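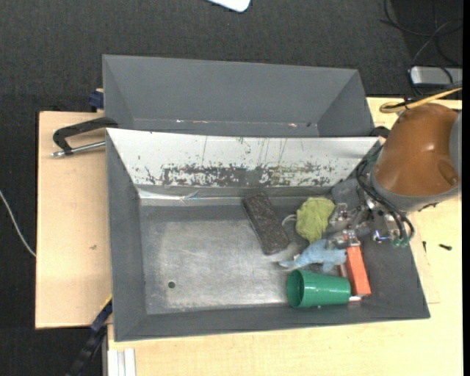

# Murnov Two-Bin Teleoperation Set

Print this page | E-mail this page

Welcome, and thank you for taking the time to read this before downloading! The set is a collection of recordings in which a person steers a robot arm by remote control and moves mixed household bits and pieces from one grey metal bin to another. It was put together at Murnov by Ravindra Negi and Brijesh Shukla, and we hope it will be useful to anyone teaching an arm to pick things out of a jumble.

## What you get

There are 1,441 recordings in all, made by several operators who took turns at the controls. Of these, 153 are kept apart for testing, and we would ask you kindly not to train on them. Each recording holds the view from a fixed camera, the arm's joint positions, the gripper opening and the operator's commands, all on one clock.

## The objects

We wanted a fair mix of hard and soft, so a single bin may hold a light blue soft toy, a glossy green plastic cup, a couple of rectangular blocks and something crumpled and yellow-green, all lying close together. The full list runs to 44 objects and lives in `objects.csv`. Soft things are the slow ones — expect longer recordings, with more pauses while the operator thinks about where to put the fingers.

## How the recordings were made

The operator picks whichever object looks easiest, lifts it clear of the wall and carries it across. New operators had an afternoon of practice first, and none of that practice is included. Missed grasps were left in and marked `retry`, as Brijesh felt quite strongly that a robot ought to see people recover from their mistakes (I was doubtful at first, but have come round to his view).

## Things to know

- The bins are clamped in place, so please don't expect a model trained on this set to cope with a sliding bin.
- The metal is scuffed and shiny in places, and depth estimates can be poor there.
- The June recordings use a slower gripper speed; see the `speed` column.

Questions and corrections are very welcome.

Contact: Ravindra Negi, Murnov | © Murnov | Back to top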